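When a Robot Pulls Too Hard

By Samira Karaki

Have you ever pulled a plug from a computer and it did not want to come out? Maybe you wiggled it a little. Maybe you found a small plastic clip, pressed it down, and then the plug came out easily. Your fingers felt what to do.

A robot must learn this too, and sometimes it goes wrong. At the Flustach workshop there is a robot called Nitska. It has two arms and it works with computer cables. One morning in September, Nitska had to take out a network cable. The gripper closed on the cable and the arm pulled. The clip was still locked in its hole – so the cable did not move, but the computer did! It slid 15 centimeters over the table before the robot stopped.

Why did it not stop sooner?

Nitska has a force limit. This is a number that tells the arm: if you must pull harder than this, stop. But the limit was set too high. Someone had changed it for a heavier job and forgot to change it back. The robot did not know that anything was wrong. It only followed its number.

What did the people do?

First they pressed the red stop button. When this button is pressed, the arms stay still, and then it is safe to come near. After that they looked at the cable and the socket. One thin metal contact was bent, and the socket had to be repaired. It took about 2 hours.

Then they made new rules for Nitska:

1. Check the force limit every morning, before the first cable.

2. Hold the computer with one arm when the other arm pulls.

3. Grip the cable close behind the plug. If the robot grips far away, the cable can bend and the wires inside can break. 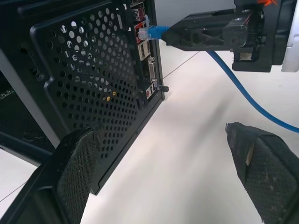 4. If the plug does not come out, let go and call a person. Do not try again with more force.

A rule for you

Never put your hand near a robot arm that is switched on, also when it looks asleep. It can start to move very quickly. And at home, ask an adult before you pull out a cable – and look for the clip first.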